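Washing canvas shoes in the machine - yes or no?

Posted October 2021 by Ifigeneia Economou

I've washed canvas shoes by hand for years and I'm fed up with it. Does anyone put theirs in the machine?

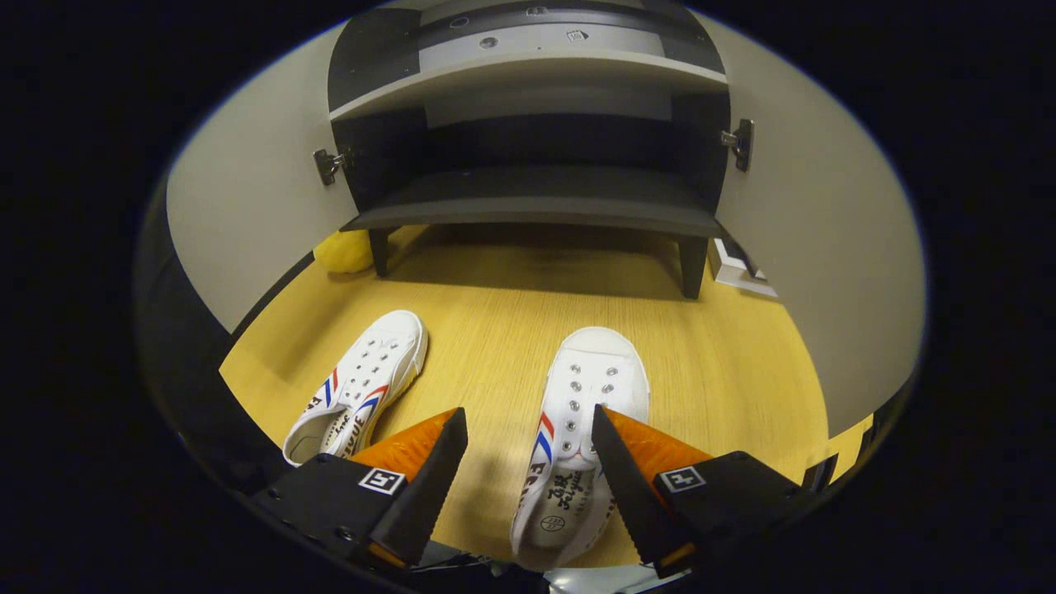
I take the laces out first and do them in a bowl with a bit of soda. My machine is an old Indeck and the lowest spin it has is 1000, which seems high for shoes.

petek_lane
Machine every time. 30 degrees, liquid not powder, in an old pillowcase with two towels. Never had a pair come apart.

Morrow244
I wouldn't. The glue round the sole goes after a few washes. I lost a pair in May that way. Nailbrush and washing-up liquid is enough.

petek_lane
What temperature was that at?

Morrow244
40.

petek_lane
Well, there you are then.

Morrow244
The label on mine said hand wash only. Cheap pairs might not matter but I'd not risk decent ones.

dot_346
Can you switch the spin off on yours? I do that and let them drip in the bath, then stuff them with kitchen roll. Newspaper left grey marks inside mine. Keep them off the radiator or the canvas goes yellow.

Ifigeneia Economou
There is a no spin button - I'd forgotten about it. Will try 30 with towels on an old pair first.

Morrow244
Still say nailbrush.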